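Tuso cell – minutes of the maintenance meeting, May
Place: Wondonitz workshop, at the sink counter
Start: 2:10 p.m.
Present: Mercedes Cáceres (chair), Wilmer Huaranga (setup and repair, minutes)
Excused: the contact person from Mollska, who sent her notes by mail
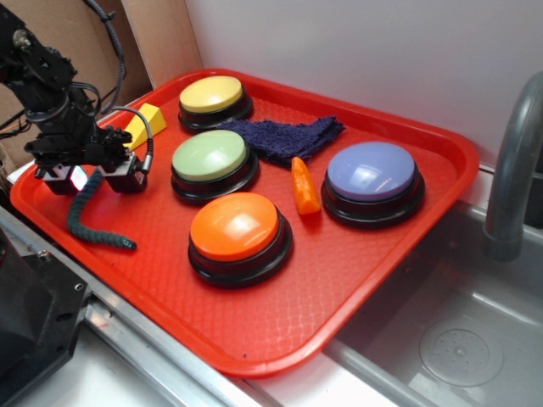
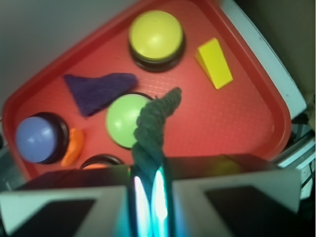
Reading time: 5 minutes

1. Minutes of the last meeting

Accepted with one correction. In item 4 it was written that the wrist camera was exchanged. Only its cable was exchanged. The camera is still the first one.

2. State of the arm

Wilmer read the counter before the meeting. It shows 3,659 grips. Our own rule says that the fingers are taken off and cleaned every 2,000 grips, so the first cleaning was made in the correct time and the second one is not yet due. Mercedes asked if the rule is still good for the soft objects, where more fibers come off. Wilmer answered that he found fibers from the rope at the lower edge of both finger pads last week, and that he removed them with tweezers without taking off the fingers. It was agreed to keep the rule, but to look at the pads at the end of every working day.

The screws of the wrist bracket were checked with the small torque driver. Two of them had turned a little. They got new thread lock and a paint mark. The other brackets were not touched.

The shoulder servo makes a noise when the arm comes back from the far side of the tray. It is a low noise and it stops when the arm stops. Mollska writes that this can be the cable pulling on the housing and that we should look there first, before we order a servo. See item 3.

3. Cables

The thick black cable makes a loop above the arm, and the thin gray one goes in an arc down to the gripper. Wilmer would like to have more free length in the black one. When the arm goes low over the front part of the tray, the loop becomes flat and pulls to the side. He will move the upper clamp 12 cm and then repeat the same movement to hear if the noise is still there.

Mercedes does not want any cable tie on the gray cable close to the gripper. The last tie there was too tight and left a mark in the jacket. Wojcik has a soft sleeve for this thickness, Wilmer will ask for the price of one meter.

4. Gripper

The fingers open and close parallel again after the adjustment. Before, the left one arrived first and pushed the object away, which was easy to see with the buttons because they slide on the tray. The reason was a wrong zero position, saved after the last restart. The correct procedure was discussed once more and is written here so that it does not get lost:

– Move the arm to the rest position, high above the tray.
– Open the fingers fully by hand, with the power off.
– Switch on and wait for the steady light.
– Save zero. Close one time on the gauge block and read the value.
– If the value is different from the label on the block, start again from the first step.

The pads can stay in use. Mercedes asked for one spare pair in the drawer and not three as before, they became hard while lying there.

5. The test tray

The red tray stays as the working area for the setup check. It has a pattern in the floor that helps small things to stay in their place, and the rim stops the ones that roll. The four buttons (yellow, green, orange and blue) also stay. They are good for the camera check, as their caps are round and shiny and any wrong exposure is seen at once. At the moment the light from above makes a bright spot on them. Mercedes thinks this is acceptable for positioning but not for the color check. A piece of diffuser film will be tried under the lamp.

The green rope is the most difficult object on the tray and therefore the most useful one after a repair. The grip must be made from above, with the fingers already low before they close. If they close too early they take only some threads. Wilmer proposes to do the rope first after every adjustment of the gripper and the yellow wedge second. If both are good, the small orange piece can follow. Agreed.

We had a discussion about the distance between the objects. In the view from the wrist camera the left finger hides a large part of what lies beside it, in our case the orange button. Wilmer says the operator must know this and look also at the fixed camera before he moves sideways. Mercedes prefers to change the camera angle. Changing the angle means a new calibration, so we try the first way until the next meeting and then decide.

6. Position close to the sink

The same question as in the last two meetings. The counter is solid, the height is right, and the metal rail at the front gives a good reference for the base. But there is a sink directly at the right side of the tray. Mercedes repeated that no one uses the faucet while the cell is under power, also not for a short hand wash. A sign will be printed in larger letters, the present one is too small.

Wilmer asked if a cover plate over the basin would be possible. It would also prevent that a screw falls to the drain, this happened one time with an M3 screw from the finger. Mercedes will measure the basin.

7. Order of work after any repair

Up to now each of us did this in our own order. From today it is the same for both: mechanical check, cables, zero of the gripper, camera view, rope, wedge, then 10 full movements over the tray without object. Only after this the cell is given back. The person who did it writes the name and the counter value in the blue notebook. The electronic form from Mollska may be used in addition, but the notebook is the one that counts.

8. Open points

Wilmer: move the upper clamp, test the noise, answer to Mollska.
Wilmer: price of the sleeve from Wojcik.
Wilmer: one pair of pads for the drawer.
Mercedes: diffuser film, new sign, size of the basin.
Both: read the calibration chapter again, in case the camera angle is changed.

9. Other

The key of the tool cabinet was for some days in the wrong coat. It is now again on the hook. A second key is ordered.

Mollska will change the format of the spare parts list in the summer. The old part numbers remain valid, but please write both numbers on every order – the old one and the new one.

End of the meeting: 3:25 p.m.
Minutes: Wilmer Huaranga
Read and approved: Mercedes Cáceres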